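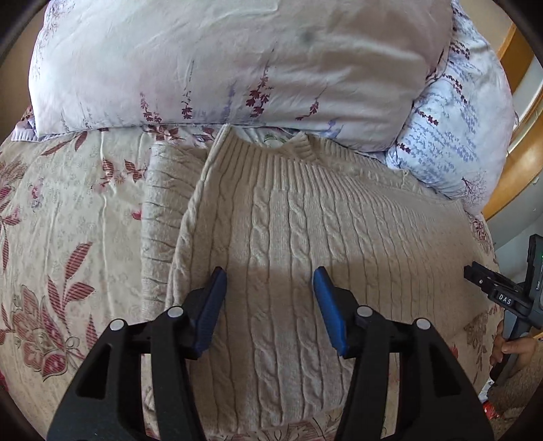
Folding jumpers has become a job with a future at Antunes, the home laundry service in Jodau, where staff have spent the winter showing a machine how they do it. The household team now folds with a gripper in each hand, black jaws on a handle with a camera looking down over the work, and every fold they make goes into the training of a robot arm called Nirolau. The blue pads at the tips have to do what a thumb and finger would, which is a lot to ask of them over a beige cable-knit with a sleeve tucked under its own body. Chunky knits are the garments the team argues over most, and they're also the ones everybody wants to have a go at.

Nirolau is built by Vuretti, a small engineering company that approached Antunes last year looking for people who fold for a living. It wanted real clothes on real beds, with all the creases and pillows that come with them, and Antunes had plenty of both. The service collects washing from homes across Jodau, brings it back, and for customers who pay for the full visit it folds and puts away in the bedroom as well. Recording started in November. By the start of this week the team had passed 1397 completed folds, and 753 of them were knitwear.

Antunes confirmed on Jan 24, 2022 that the first Nirolau arm will go to work at its sorting unit in the spring, on towels and pillowcases to begin with. Jumpers will follow when the team says so. That last bit is in writing, and it matters a great deal to the people who asked for it.

What changes on the floor

There are 70 people on the payroll at Antunes, most of them part time. Until now the back of the sorting unit has been one long folding table, with people standing at it for a full shift and swapping ends at the tea break. Flat items make up the bulk of what crosses it. They aren't hard to fold but there are a great many of them, and sore wrists and shoulders come up in every staff meeting, usually before the biscuits have gone round.

Under the new rota, the table shift drops from a full day to a half. The other half goes on one of three things: home visits, recording with the hand-held grippers, or checking what the arm has folded once it is up and running. Pay for recording has been set at the same rate as home visits, a little above the table rate, and it took two meetings to get there. No jobs are going. The company has promised that in a letter to all staff which runs until the end of next year, and has said it will talk to everyone again well before then.

"I came in thinking they'd want us for a fortnight and then that would be us done," said one member of the folding team, who has been at the table for nine years. "Then they asked me why I turn the sleeve before I turn the side, and I had to think about it, I'd never been asked. I talked for twenty minutes. I've never seen anyone write so fast."

Others are more careful. A colleague on the early shift said she liked the work and liked the shorter table day even more, but she wanted to see what the promise looked like when it ran out. "It's a nice machine. I'd still like it in ink for longer," she said. The company says it has heard that and will put it on the agenda for the summer.

Learning to fold again

The odd thing about the grippers is how clumsy they make good people feel at first. Someone who can fold a fitted sheet in the time it takes to say so will spend her first afternoon dropping a vest. The handles take some getting used to, the jaws only open and close, and there is no feeling at all in the pads, so you have to watch what you would normally leave to your fingers. Wool is kinder than cotton because there is something to grab. Silky linings are hated by all.

Cables are a world of their own! The ridges run down the front of a jumper in ropes with flat bits in between, and if you pinch a rope the whole front lifts nicely, whereas if you pinch the flat you come up with a little tent and nothing under it. That tip came from the night shift and has gone straight up on the wall by the kettle. So has a longer list, in several sets of handwriting, which reads in part:

Smooth the front before you touch a sleeve.
Elbows in.
Don't chase a dropped hem, put it down and start that side again.
Thick necks last.
If you've sworn, do it over (the sound isn't kept but we know).

A fold that goes wrong is not thrown out. Vuretti asked for the fumbles too, as long as the folder goes on and puts them right, and that has taken a weight off new starters. On the first days people stopped dead when something slipped and looked round for someone to say sorry to. Now they just carry on, and the corrected folds get a mark of their own in the log.

The target for the next round is another 1000 folds before the arm arrives, with more cardigans this time. Buttons have been left out up to now and there is a good deal of excitement about them, mostly from people who haven't tried yet.

Homes and privacy

Customers have had their say too. Recording only happens in homes where the householder has agreed in writing, and only on the bed and the clothes. Family photographs are turned round or moved first, the customer can be in the room if they like, and anything recorded can be withdrawn afterwards by ringing the office. A handful said no and were not asked again. Several others have become very keen indeed. One woman on the north side of town now sorts out her trickiest woollens ahead of each visit and leaves them on the pillow, and has asked whether the robot is ready for her late husband's fishing jumper. The team folded it by hand that week, and again with the grippers the week after, with her watching both times.

Customers will not see a robot in the house. Antunes was firm about this when we asked. The arm is bolted down at the sorting unit, it is meant for the table work, and the visits stay with people. Plenty of customers live alone and look forward to the visit as much as the clean sheets, and staff have fought for years to have enough minutes in the diary for a chat. The half shifts freed from the table should give each full visit an extra ten minutes. If the new rota does only that, a lot of people on both sides of the door will be pleased.

A first look at the arm

We were allowed in for a trial at Vuretti's workshop this month, where an early Nirolau was having a go at hand towels. It is slower than anyone on the Antunes table by a long way. It lowers its jaws, waits, seems to think better of it, comes down again a finger's width to the left and then makes a perfectly decent fold. The three folders who had come along cheered the first one, and by the fifth were giving it notes. One spotted straight away that it was smoothing the towel with a small push away from the body at the end of each fold, a habit that belongs to one person on the late shift and to no one else in the building. She has been told, and is said to be delighted.

It also dropped one on the floor and went on to fold the empty table. There's work to do, and the engineers were cheerful about saying so. Their own list for the spring includes getting the arm to notice when it is holding nothing, and a quieter motor, requested by the table staff, who like to have the radio on.

Training for the checking role begins next month. It is open to anyone at Antunes who has worked there six months or more, and no computer experience is needed. Checkers will be able to stop the arm, send a fold back and say why in their own words, and those notes go to Vuretti every evening. Places on the first course filled in a day and a second has been added, with a late afternoon session for staff who do the school run.

Antunes is also opening the sorting unit to customers and neighbours for one afternoon once the arm is in. There will be tea, a go with the hand-held grippers for anyone who fancies it, and a basket of jumpers to practise on. Donations of old knitwear are welcome at the front desk during opening hours, clean please, and the chunkier the better.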